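# Murnance Local Notices

Short news items about older residents, veterans and long-service awards, collected from community papers in the Murnance area. Version 2, last changed May 2023.

## What is in it

There are 1,173 items. Each one is a news brief of the kind a local paper runs on an inside page: a birthday at a care home, a medal handed over late, a regimental reunion, a plaque on a village hall. Most are under 200 words. The longest is a full-page interview with a former ship's cook and was kept whole.

The papers covered are the Murnance Courier, the Warura Road Newsletter and the Meléndez Parish Sheet. The Parish Sheet stopped printing in July 2019, so nothing from it is later than that.

## Files

- `items.csv` has one row per item
- `people.csv` has one row per person named, linked by `item_id`
- `papers.csv` gives titles, publishers and dates of first and last issue
- `img/` holds pictures for this page only

## Fields in items.csv

| Field | Meaning |
|---|---|
| `item_id` | number, never reused |
| `paper` | short code, see `papers.csv` |
| `printed` | date of issue, year first |
| `headline` | as printed, capitals kept |
| `body` | full text, line breaks removed |
| `event` | birthday, award, reunion, memorial or other |
| `age_given` | age stated in the item, blank if none |
| `service` | branch as the paper put it |

`service` has not been tidied. "Army", "the Army" and "British Army" all appear. If you need one value for each branch, make your own lookup.

`age_given` is the age on the day of printing as the paper stated it. In 5 items the age does not agree with the birth year in the same article. We left both as they were and put `check` in the notes column.

## How it was typed up

Back issues were scanned at Demoditz library and the text was read by machine, then corrected by hand against the page. Headlines were typed fresh. Captions were left out unless they named somebody missing from the article.

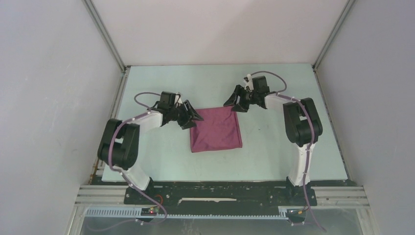

Names of people under 18 have been replaced with initials. Street addresses were cut back to the street name. Care homes are named where the paper named them.

## Known gaps

- The Courier for the whole of 1998 is missing from the library.
- Widows and widowers are often named only by their late partner's rank and surname.
- Items spread over two issues appear as two rows.

## Use

Free for research and teaching. Please do not use it to contact families. Corrections go to Eustaquio Zepeda through the issues page, with the `item_id` and the page number if you have it.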